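青果コーナー什器・陳列 点検表(コメント付)
対象:Kestari 店内模擬区画 青果什器および周辺
様式:Manero 什器管理 第8版
点検日:2001年10月1日
前回点検:3月

判定記号 ○=適 △=要観察 ×=要是正 −=対象外

1.床・通路
1-1 カーペットのめくれ、浮き ○
1-2 通路幅の確保 ○
1-3 什器脚部の沈み込み △
コメント:カーペット敷きのため、荷重のかかる脚の周囲で毛足がつぶれている。水平器で確認し、許容範囲内。次回も同じ位置で測ること。

2.丸テーブル(かご置き用)
2-1 天板のがたつき ○
2-2 天板縁の欠け、ささくれ ○
2-3 かごの置き位置 △
コメント:かごが天板の縁に寄っている。ハンドルを立てたまま縁寄りに置くと、袖や鞄の紐が掛かったときに落下しやすい。天板中央に置き、ハンドルは倒しておく。

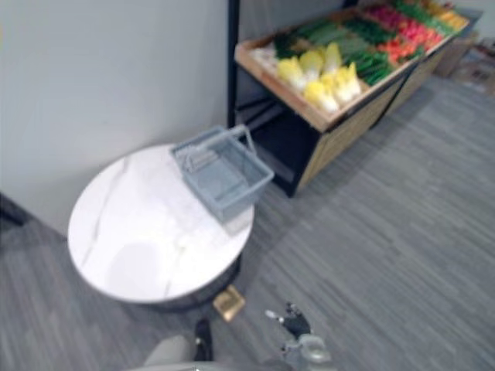
2-4 かご本体の割れ、ハンドル軸の緩み ○
2-5 かごの耐荷重表示 −
コメント:2-5は第8版で追加された項目だが、本区画のかごは管理台帳の対象に入っていない。台帳番号979の備考欄に追記を依頼済み。

3.傾斜陳列台
3-1 木製縁の割れ、とげ ○
3-2 金属支柱の傾き、固定ねじの緩み ○
3-3 台下の空間に物を押し込んでいないこと ○
3-4 傾斜による商品の滑り出し △
コメント:支柱のねじは全数増し締め。緩みなし。台下は暗く目視しにくいので、必ず手持ち灯を使用する。前回はこれを省略した記録があり、判定の根拠が残っていない。

4.陳列状態
4-1 区画ごとの品目の混在 △
4-2 前縁を越えるはみ出し ×
4-3 積み上げ高さ △
4-4 葉、へた等の床への落下 ○
コメント:4-2は長いさやの豆が該当。前縁から垂れたものは通行者の衣服に掛かるため、縁の内側に戻し、量を減らす。4-1は、にんじんと唐辛子が同じ区画にあり、境目で重なっている。仕切板(長さ200mm)を1枚追加すれば足りる。4-3はきゅうりの区画。奥側が上端近くまで詰まっており、これ以上は積まない。さつまいもとトマトの区画は、トマトを手前に置く現行の配置でよい。

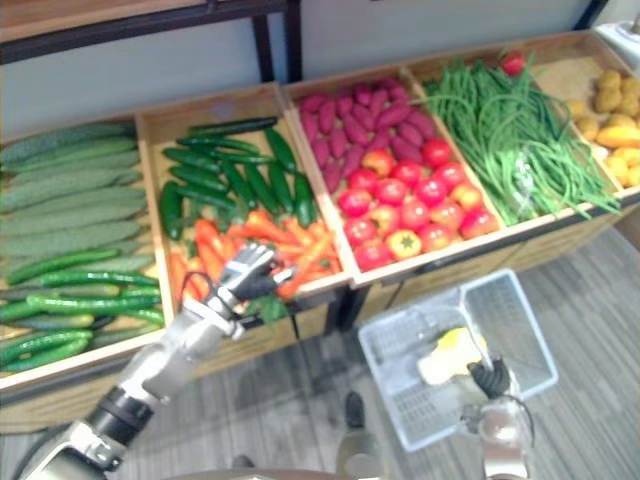 図2 陳列区画(項目4関係)

5.上部棚・壁面
5-1 棚枠の固定 ○
5-2 壁面の汚れ、剥がれ ○
5-3 棚上の物品の落下防止 △
コメント:棚枠の固定金具はGrirden製。取付説明書の控えが見当たらないため、Ní Mhurchúに再送を依頼する。

6.是正事項
4-2 当日中に処置、処置後に再確認
4-1 仕切板の手配
2-3 置き位置の表示を天板に貼付
5-3 取付説明書の入手後に再判定

点検項目の通し番号は36番まで。本票にないものは別票(電気・照明)に記載する。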